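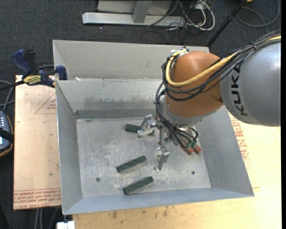 # Why Do Magnets Stick?

Have you ever put a magnet on the fridge and felt it jump out of your fingers at the last second? SNAP! It feels like magic, but it's something even better – it's physics!

Everything around you is made of atoms, which are far too small to see. In iron, each atom acts like a teeny-tiny magnet. Most of the time these little magnets sit in groups that point every which way, so their pulls cancel each other out. In a magnet, lots of those groups point the same way, and all that pulling adds up!

## North and south

Every magnet has 2 ends, called poles. One is north and the other is south. Put a north next to a south and they rush together. Try two norths and you'll feel them push apart, as if there were an invisible pillow squashed between them (my favorite feeling in all of science!).

What if you snap a bar magnet in half? You get two smaller magnets, each with its own north and south.

## Go on a magnet hunt!

Mutua Kioko's class in Covcombe tried this one in August. Grab a fridge magnet and 5 things from around the house:

- a steel paper clip
- a wooden spoon
- some aluminum foil
- a plastic button
- an iron nail

Guess first, then test. The foil fools lots of people – it's shiny metal, but your magnet won't stick to it! Iron and most kinds of steel will grab on tight.

Keep your magnet away from phones, computers and bank cards, and never put magnets in your mouth. If you swallow one, tell a grown-up right away.

Now try a hard one: can your magnet pull a paper clip through a sheet of paper? How about a whole notebook?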